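Giving up the car, month four

I sold the car in May and said I would write something once I had got through the summer without it. It is September now, so this is what I have found so far.

The money side is simple enough. Insurance, tax, the parking permit and the last repair came to 838 pounds over the year before I sold it, and that is without fuel. I now spend nearly 100 a month on buses and trains, a bit more if I visit Daryna in Trinby, where the last bus back goes at ten past nine and I usually end up on the train.

Getting to work takes longer. By car it was twenty minutes on a good day. By bus it is two buses and a walk past the Bravon depot, and if the first one is late I miss the second. I leave at ten to seven and read on the way. I have got through more library books since June than in the whole of last year. 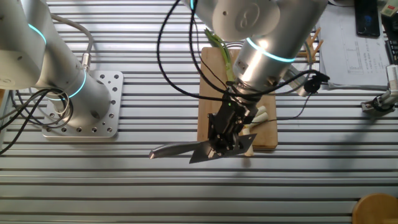
Shopping was the part I worried about most. I used to do one large shop on a Saturday and fill the boot. Now I go on Thursday after work and again at the weekend, with a rucksack and one strong bag. Potatoes and cat litter are the problem. Petro next door has a car and has offered to bring the litter, and I pay him back in eggs from my sister's hens.

Rain has been less trouble than I expected. I bought a decent coat and waterproof overtrousers, which look awful and work well. Wind is worse, mostly at the stop by the bridge, where the shelter has lost a panel.

I have not tried a winter yet. Till says I will be looking at second-hand cars by January. I have put the money from the sale in a separate account and will leave it there until spring.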